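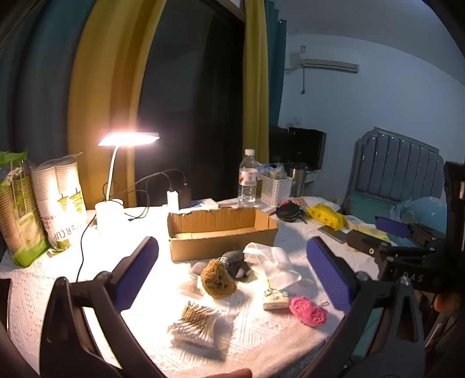

Ticket 343 - desk lamp flickers / drops out, craft table, back room
Opened by: Lavanya Bhat
Priority: low, but annoying

Lamp on the craft table keeps cutting out. Not the overhead, that one's fine. Comes on ok, then flickers, then goes off by itself, then back on when it feels like it. Worse in the evening. It's the one with the round white base and the curved neck, left side of the table, by the wrapped paper cups. Charging cables all over the place near the base and a black power bank behind the cardboard box, so could be a cable thing, could be the lamp. Haven't touched anything yet. Need the light for sorting the bath and cleaning bits for the Zirine gift bags, can't tell grey from navy without it.

Reply - Sreekumar Iyengar
Couple of questions before I drive over. What's it plugged into, wall or the power bank? Does it go off if you bump the table? Anyone swap the cable lately?

Reply - Lavanya Bhat
Wall, through the Wurine power board under the table. Narayanan borrowed a cable in January and put "the same one" back, so who knows. Bumping the table does nothing. Touching the cable near the base does, sometimes.

Reply - Sreekumar Iyengar
Ok try these in order and write down what happens
- clear the tablecloth round the base so no cable is pinned under it
- unplug the other chargers from the board, leave lamp only
- different socket on the board
- different cable, short one if you have it
Leave it 9 minutes each go. Don't take the base apart.

Log, 1 October 2022

Moved the cups and basket to the shelf. Cotton swabs back in a jar, they were going everywhere. Sponge and the pink scrubby into the Zirine tub. Flickerd twice while I was doing it.

Lamp only on board: still flickers. Less maybe.

Socket 6 (far end): same. Then off completley. Back on when I wiggled the cable at the base.

Kadir's cable from the kitchen drawer: stayed on the full 9 min. Then another 9. Then I forgot and had lunch, still on.

Old cable back in: off inside a minute. So it's the cable I reckon.

Reply - Kadir Sezer
That's my phone cable, I want it back pls. There's a bag of spares in the Lamptey box, top of the cupboard, should be a couple that fit.

Reply - Lavanya Bhat
Found the Lamptey box. First one too loose in the lamp, falls out if you look at it. Second one good, clicks in. Running on that now, brightest setting, no flicker. Yours is back in the drawer.

Reply - Sreekumar Iyengar
Good. Bin the old one, don't put it back in the spares. Can you also get the chargers off the craft table for good? Liquids and tissues and a power board in one spot is asking for it. Sivaprasad has a Flerkov cable tidy he's not using, screws under the table edge.

Reply - Sivaprasad Reddy
Can have it. One screw missing.

Reply - Lavanya Bhat
Old cable cut and binned. Tidy not fitted yet, need a screw. Chargers over on the windowsill for now, water bottles are staying off the table too.

Status: lamp fixed. Leaving open for the cable tidy. Assigned to Narayanan as he's got the drill.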